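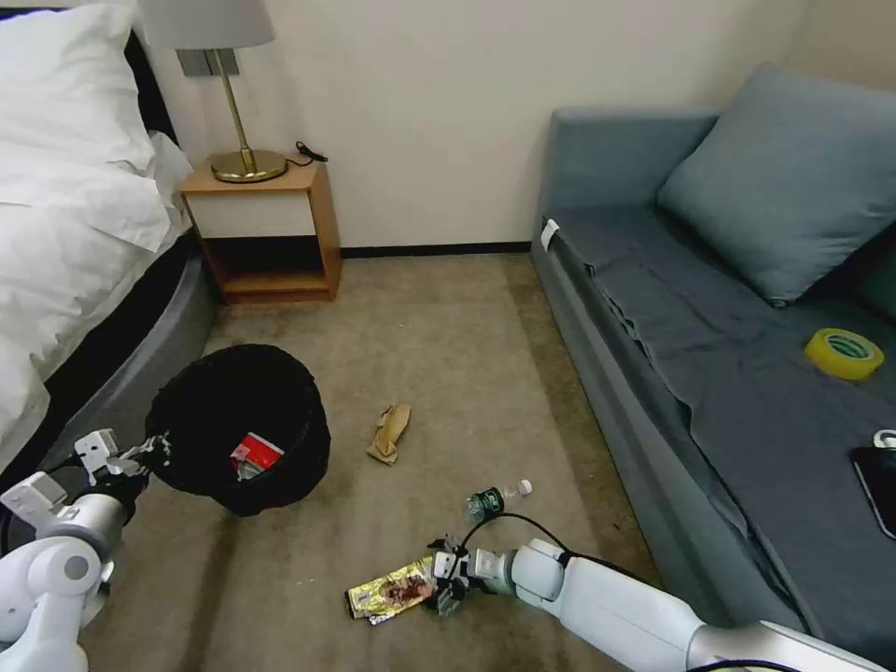
Jallutitz Soft-Sided Round Wastebasket, black

I sell a lot of bedroom stuff through my little shop in Wadamstead, and this is the one I keep reordering (my sister Kumiko Aoki has claimed 3 so far!). It's round and black with a wide open top, so snack wrappers and crumpled paper bags go in without much aiming, and the soft look is so much nicer beside a bed than shiny metal.

I'd put it by the nightstand, where you can reach it half asleep. Empty, it weighs 568 grams, so moving it to vacuum is no trouble at all. Just shake it out over the big kitchen bin and wipe the inside with a damp cloth – please don't put it in the washing machine, I tried!
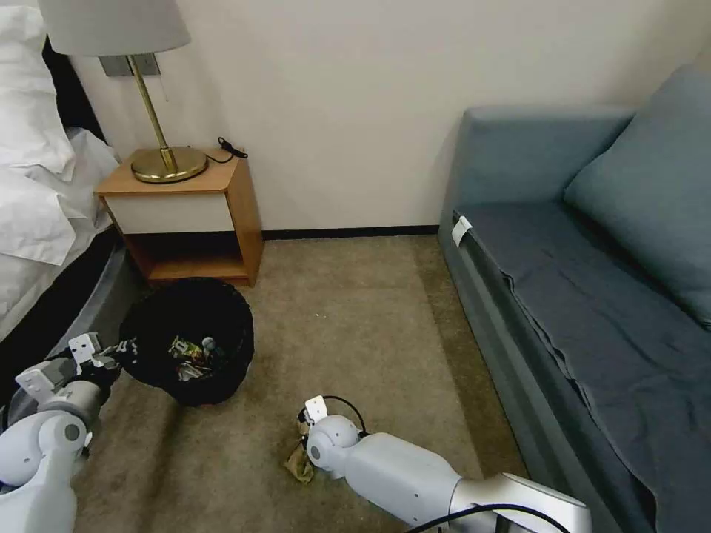
The black wastebasket in front of a small nightstand, with wrappers inside.

Back in stock in July. Email Asuka at the shop if you'd like one held for you.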